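Home Spaces Workshop - Handout 4
Tables, Seats and the Space Underneath

Flosthorpe Adult Learning, Disden Room
Notes revised June 27, 2022

Last session was all walls and windows, so this one comes down to sitting height. I love this unit! Tables look so simple, and then you start measuring and find out how much of the comfort of a room is decided in the foot or so of air between the tabletop and the seat.

Bring a tape measure, a pencil and something to write on. If you missed the session on floor plans, copy the grid page from someone before we start, since the homework uses it.

1. Words we will use

Top: the flat part you put things on.
Overhang: how far the top sticks out past whatever holds it up.
Clearance: the gap from the underside of the table down to the seat.
Tuck: how far a seat slides in under the table when it isn't being used.
Reach: how far you can work with your elbows still bent.

People mix up overhang and tuck all the time. Overhang belongs to the table. Tuck belongs to the pair, and it changes as soon as you swap the stool.

2. Edges and corners

Run your palm along the edge of any table you use every day. Is it square, rounded over, or beveled? Then look at the corners from above. A rounded corner gives a little more walking room in a tight kitchen, and it is much kinder to a hip or a small child's forehead. A curved front edge does something else again: it changes how far each person sits from the middle, so two people side by side may be reaching different distances for the same bowl of salad. Try it with the paper template in class, it's a lovely surprise.

Pale tops get a section of their own in the Flonda reading (page 32). They bounce light around, which is wonderful in a dim room, and they also show marks quickly. Check the rim first. Sleeves, keys and bag buckles all meet the table there.

3. Looking from above

Most of us judge a table from the doorway. Stand right up against it instead and look straight down, past the edge to the floor. You get the tabletop, your own feet and whatever is stored below, all in one look, and you find out fast whether a seat is really tucked in or only halfway.
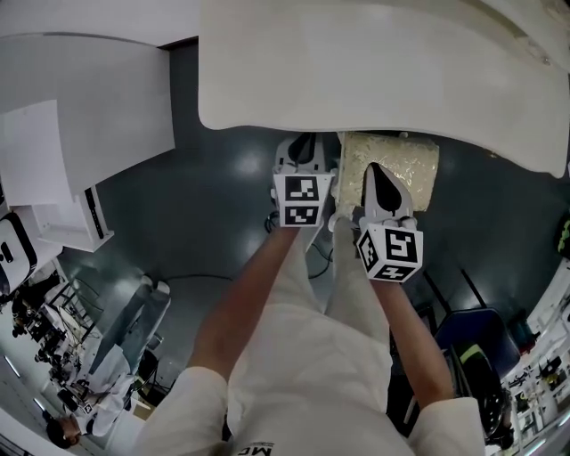 Then do the same thing sitting down. Your knees will tell you about clearance long before the tape does! Keep both feet flat and slide in until your stomach is a hand's width from the edge. If your thighs touch anything, write down what it was - apron, crossbar, drawer, a neighbor's knee.

4. Low seats and boxes

Box seats, stools and benches are the heroes of small rooms. They go right under the table and give the floor back. Three things to check:

Height of the seat top with nobody on it, and again with someone on it if it is padded.
Whether the surface is slippery. Shiny covers wipe clean easily but you can slide on them.
What the feet are like, and whether they catch on a rug.

The Teixeira bench we'll measure in class is 400 mm high. Work out the clearance under each of the tables in the room and decide which one you'd pair it with. There is more than one good answer.

5. Moving things underneath

Clear the top before you shift a table, even a few inches. Pull seats out from the side with more room, bend your knees, and keep your fingertips away from the underside of the edge while someone else is pushing. Leave some 80 cm behind each seat if people need to get out without asking others to stand.

Homework

Draw one table at home from above, to scale, with its seats tucked in. Draw it again with the seats in use. Mark any corner you have bumped into. Then read Flonda up to page 13 and come with one question about storage, our next topic. The full project, due in November, builds on these drawings, so keep them flat and dry.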